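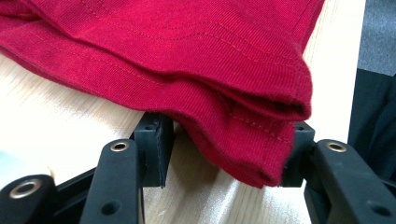 Week 6 is firmware on handheld consoles, and I'm going to start with version checks so we don't end up with a pile of dead Kudos! The updater reads the board revision first, then the signature block, then it decides whether to write. Think of the signature like the pale orange stitching that follows the hem on that red knit: it runs along with the data, and if I cut a piece out, the line doesn't match up anymore. Same deal with a patched image.

For lab, bring your Kudo charged to at least 40 percent (the Drodska loader quits under 30, no warning). Dump your stock image before you touch anything, please. Write-ups go to Haruto Ebihara, 200 words max.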